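Speaker notes: Sorting out which of two, a talk on the Dramari reference-resolution work
Revathi Joseph
Session length 25 minutes plus questions. Notes revised 2020-07-15 after the run-through with Lewis and Marisa.

Before starting
Check the clicker. Turn off notifications. Slide 1 stays up while people sit down.
Water on the left side of the lectern.

Slide 1. Title

Good afternoon. I'm Revathi Joseph, and the work I'm going to talk about was done with Lewis Imrie, Morven Rutherford and Asif Lashari. Marisa Rinaldi wrote most of the simulator code and should get more credit than she has on the paper.

The subject is narrow. When there are two objects of the same kind on a counter and the instruction names one of them, how does the policy pick, and how do we find out whether it picked for the right reason?

Slide 2. Where this came from

We had a policy, Urkska, that did well on our tabletop tasks. Put the spoon in the bowl, put the pencil on the plate, that sort of thing. We were pleased with it. Then Morven added a second spoon to the layouts and changed the instruction to "the spoon nearer the bowl" or "the spoon farther from the bowl."

The success rate dropped. That part was expected. What we didn't expect was that it dropped a lot for one of the two instructions and hardly at all for the other.

(Pause here. Someone usually asks which one. It was "farther" that held up. Say that I'll come back to it.)

Slide 3. What a success rate hides

If you have two spoons and the policy always goes for the one that is easier to grasp, you will score well whenever the instruction happens to name that one. Average over a test set where the easy spoon is named more often, and you get a number that looks fine. We had published such a number ourselves, in the Plistum workshop paper. I'd like to be clear about that. The number was correct. The sentence we wrote under it was too strong.

Slide 4. The paired method

This is the main thing I want people to take away, so go slowly.

We call the method Yule. The idea is simple. Every layout is run twice. Same objects, same positions, same lighting, same starting pose for the arm, same random seed. The only thing that changes is the instruction. In one run the instruction names spoon A, in the other it names spoon B.

A pair counts as resolved only if the arm goes to A when told A and to B when told B. If it goes to A both times, the pair is unresolved, even though a normal score would give it half credit.

You can't do this on a real table with much confidence. You put the spoon back a little to one side, the light changes, the arm settles in a slightly different place. In simulation we can reset exactly, and that is the reason this study is in simulation.

Slide 5. The layouts

We generated 3,184 candidate layouts. Objects are drawn from our kitchen and desk sets, then dropped onto a counter at random positions and angles. Asif wrote the filter that throws out layouts where the two target objects touch, where one is out of reach, or where the wording could fairly mean either one. After filtering we had 2,096 layouts, and each of those gives one pair of runs.

The filter is strict on the last point. If both spoons are close to the same distance from the bowl, the layout goes. We did not want to be marking a policy wrong on a question a person couldn't answer.

The counter materials vary too. Dark stone, light stone, painted surfaces. Stone with veins was added late because Lewis thought the streaks might be confused with thin objects. We saw no sign of that in the results, but we kept it in.

Slide 6. One layout up close

Leave this up while talking. The arm is a Franka, the two white spoons are the candidates, and the bowl is the landmark for the instruction. The pencil and the ridged plate are distractors. At this moment the gripper is over the handle of the spoon farther from the bowl. 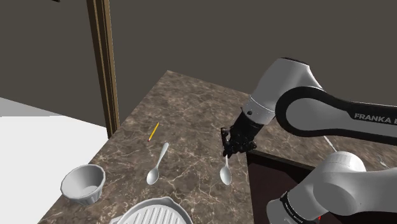 Lewis Imrie objected at the run-through that a gripper over a handle tells the audience nothing about which instruction was given, and that I should say so before anyone in the room does. He also thinks the word "resolved" promises too much, and would have called the pairs "switched," meaning only that the behavior changed when the words changed.

I agree with the first point and partly with the second. A single run can't be scored on its own. That is what the pairing is for. On the name, we kept "resolved" because a pair has to switch in the correct direction. A policy that swaps A and B every time would be switched but not resolved. We did see a few of those.

Slide 7. When we make the call

We had to decide at what point in a run the arm has chosen. Three options were tried.

First, the object it lifts. This is easy to score but mixes up choosing and grasping. A policy may choose correctly and then fumble a thin handle.

Second, the first object it touches. Better, but the fingers sometimes brush something on the way.

Third, the object under the gripper when it first comes below a set height. This is what we use. It separates the choice from the grasp, and it can be computed from the simulator state with no human marking. Marisa checked it by hand against a sample of replays and was satisfied. The disagreements she found were all cases where the arm came down between two objects, and those are now put in their own category, "no choice."

Slide 8. Main result

On the old single-run scoring, Urkska gets 93 percent on layouts with one spoon. On the paired layouts the fraction of resolved pairs is far lower. The full table is in the handout and I won't read it out.

The pattern in the unresolved pairs matters more. In most of them the arm goes to the same object both times, and that object is usually the one whose handle is better lined up with the fingers in the starting pose. It is picking the convenient spoon.

Now back to "farther." In our layout generator the bowl tended to be placed first and near a counter edge. The spoon farther from the bowl was then more often toward the middle, closer to the arm, and easier to reach. So "farther" looked fine because it agreed with the shortcut. That was our generator's fault. We fixed the placement order and the gap between the two instructions mostly closed, by "farther" getting worse.

(Don't rush past that. Morven says it is the most useful thing in the talk and I tend to mumble it.)

Slide 9. Training on pairs

We then trained a version of the policy on paired demonstrations. Same total number of demonstrations as before, arranged so that every layout appears with both instructions.

The resolved fraction went up clearly. The grasp success, given a correct choice, stayed the same. So the improvement is in choosing and we didn't pay for it in handling.

We ran this with 3 training seeds. That's few. The direction was the same in all of them and the size of the effect was not, so please don't quote the size.

Slide 10. Things that didn't help

Rewording the instructions. We tried longer phrasing, shorter phrasing, and naming the other object explicitly ("not the one by the bowl"). Little change, and the negative wording made things slightly worse.

Adding more distractors in training. No effect on resolved pairs.

A second camera view. It improved grasping a little and choosing not at all. Asif had bet on this one, and I had too.

Slide 11. Limits

Everything here is simulated. We have not run paired trials on a physical arm and I can't tell you how the numbers would carry over.

The two candidates are always the same kind of object, usually the same color. If you have a red mug and a blue mug, that's a different problem and most likely an easier one.

We only tested relations of distance to a landmark. Left and right are in the next batch, with the usual question of whose left.

The filter removes hard layouts, so our set is easier than a real kitchen counter would be.

Slide 12. What you can use

The method doesn't depend on our policy or on our simulator. You need exact resets, two valid instructions per layout, and a rule for when the choice has been made. If you already have a test set, you can often turn it into pairs by writing the second instruction. Morven did this for one of our older sets over a couple of afternoons in July.

The layout generator, the filter and the scoring script are in the Dramari release. The placement order bug is fixed in the current version. If you downloaded it earlier, get it again.

Backup slides, only if asked

B1. Height threshold. Moving it up or down by a few centimeters changes the "no choice" count and leaves the ranking of policies alone.

B2. Compute. Asif has the details. Send people to him at the break.

B3. Why not ask the policy which object it means? We tried a readout head. Its answers did not match where the arm went often enough for us to trust it. Possible follow-up, Marisa is looking at it.

Time check: slide 6 by minute 11, slide 8 by minute 15. If late, drop slide 10 and go straight to limits.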